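July, open afternoon at Drarnitz

Back from the Drarnitz open afternoon, writing this up before I lose it. Got there a little after 2 and stayed far longer than I'd planned. So much fun!

The little arm was the thing for me. Printed parts, hobby servos, clamped to the edge of a desk, and the task is a pen and a mug. Angharad Gwilliam ran the demo and let us ask whatever we wanted (I asked too much). She does the training side as well, and they had 44 recorded runs of the mug task going in. Prothero wanted to know if that's enough. Her answer was that it depends how much you move the mug between runs, and we should try it ourselves before asking for a number.

Things I want to remember:
- clamp first, then calibrate. She re-zeros every joint any time the clamp has been touched. We don't, and I bet that's our drift on the Clurdale bench.
- leave slack in the servo leads at the wrist. Ours are too short, I'm sure of it now.
- approach from the handle side is harder than it looks, worth recording plenty of those.
- their speed cap is 600 in whatever units the Hotaritz software uses. Must ask.

Pen and mug, at Angharad's desk:

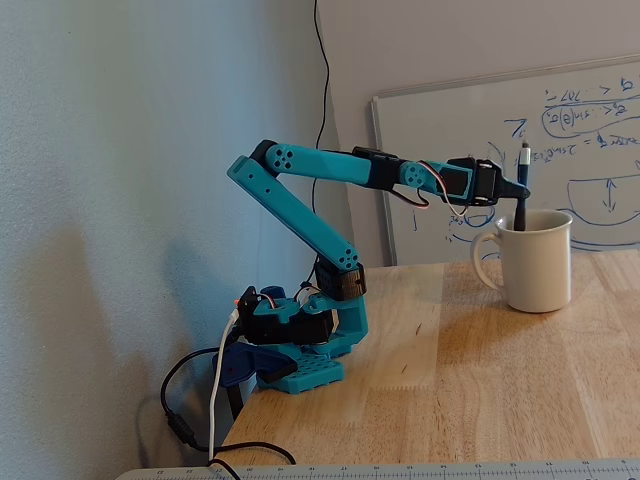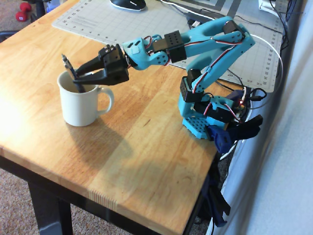
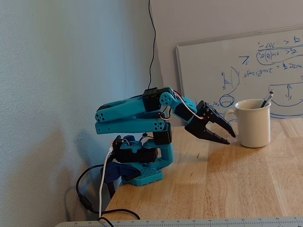 Prothero and I talked about it the whole drive home. We have the printer, we have most of a spool left, and the servos are cheap enough that I could order five and keep a spare. Printing the links is over 14 hours on our machine, so best to start them in the evening and hope. I'd like to do the base plate first and check the clamp fits our bench, which is thicker than theirs I think.

Angharad said she'd send the print files plus her calibration notes. If nothing by next week, write to her. Also ask about the gripper fingers, and whether she's tried a softer pad on them.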